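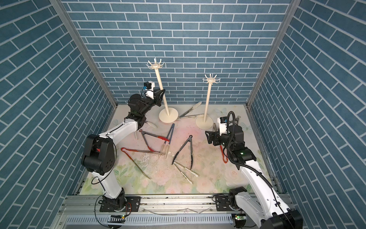
Ten pairs of kitchen tongs laid out for sorting, with two hook stands at the back.

Storing kitchen tongs on a hook stand

Tongs take up more drawer space than most hand tools because they spring open. Hanging them on a small stand with a round base and upturned hooks keeps them visible and leaves the drawer free. The method below works with any stand of this type. I use two, a taller one and a shorter one.

What you need
A stand with a flat, round base
The tongs to be stored
A kitchen scale
A dish towel
Cotton string or narrow rubber bands

Step 1. Lay everything out
Spread a mat on the table and put every pair on it. Stacked tongs are hard to compare, so leave space between them. Pull out any pair with a cracked tip, a loose rivet or a spring that no longer opens fully.

Step 2. Check how each pair hangs
Look at the hinge end. Tongs with a pull ring or a hole can go straight on a hook. For tongs without either, tie a loop of string through the hinge. The finished loop should be 10 mm wide or a little more, or it will catch on the hook when you lift it off.

Step 3. Weigh the tongs
Weigh each pair and write the number down. Mine go up to 155 g. Divide them into a heavy group and a light group. Short silicone-tipped pairs usually end up in the light group, but check the scale before you assume so.

Step 4. Place the stand
Set the base on a level surface away from the stove. Press down lightly on one hook. If the base lifts, the stand is too light for heavy tongs and should hold only the light group. Wipe the underside of the base, as grit will let it slide.

Step 5. Load in opposite pairs
Hang one pair, then hang the next closest in weight on the hook directly across from it. Continue around the disc. Loading one side first will tip a narrow stand. Long tongs go on the taller stand. The tips must clear the base by a finger's width.

Step 6. Lock or band the arms
Close each pair with its own lock. Where there is no lock, put a rubber band halfway down the arms. Open tongs swing into their neighbors and come off together.

Maintenance
Dry tongs completely before hanging them, including inside the hinge. Replace string loops when they fray. Recheck the balance whenever a pair is added or removed.

Updated 2018-10-20. Step 5 revised after a note from Nosipho Nel on narrow bases.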